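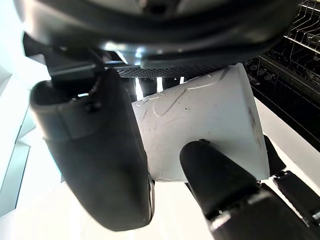 White cup, upside down, wrist cam view. Dishwasher rack at upper right.

Isov soft-finger gripper kit, review after a summer on the bench
Aug 24, 2021

Quick one, have to be out of the shop by six. People on the Birnville list keep asking if the Isov hand is worth it over printing your own. Short answer: yes for the fingers, no for the software.

What I've got it on: a secondhand Ustari arm, bolted to a cart so we can wheel it into the shop kitchen. Goal is unloading the dishwasher. Still the goal. Cups first, plates maybe next year.

Paid $1,622 for the hand with the wrist camera. Sylvie Gauthier split it with me, so half that hurt. Ordered in March, came in 18 days, box fine, one bag of screws not labled.

Assembly. One evening. Booklet is good up to the cable routing page, then it just shows a finished hand and wishes you luck. Run the camera cable BEFORE you close the housing. I did it after. Then I did it again.

Fingers. The good part. Rubbery, padded, rounded tips, enough give that a tapered cup doesn't squirt out when you squeeze. My old printed ones were rigid PLA with bike tube glued on and they dropped mugs all day. These hold glazed ceramic upside down at an angle, which is how half our cups sit in the rack anyway. Wet cups are worse. Dry them or drop the speed.

The joints collect crud. Toothbrush, dish soap, done. Don't use solvent, Uriel Ulloa did on his set and the pads went sticky.

Camera. Sits at the wrist looking down the fingers. Close-up detail is great, you can see every scratch in the glaze. Bright counters are a pain though. White cup on a white top with window light and my edge finder just gives up. Locked the exposure by hand, helped some. Taping a dark towel to the counter helped more. Also the hand blocks the top of the view, so crop that out before you do anything clever.

Software. Ugh. Installer wanted an old Python, calibration crashed 4 times, and force limit resets to default on every power cycle. Default is too high for thin glass. Set it in your startup script or buy more glasses. I ended up using Triệu's driver off the forum, much cleaner, no GUI.

Noise: fine. Heat: motor gets warm after an hour, never shut down on me.

Would I buy again? Yeah, if the price stays put. If you only need to grab blocks, print something.

4 out of 5. Spare fingertips come 2 to a pack, get a pack with the kit becuase shipping on its own is silly.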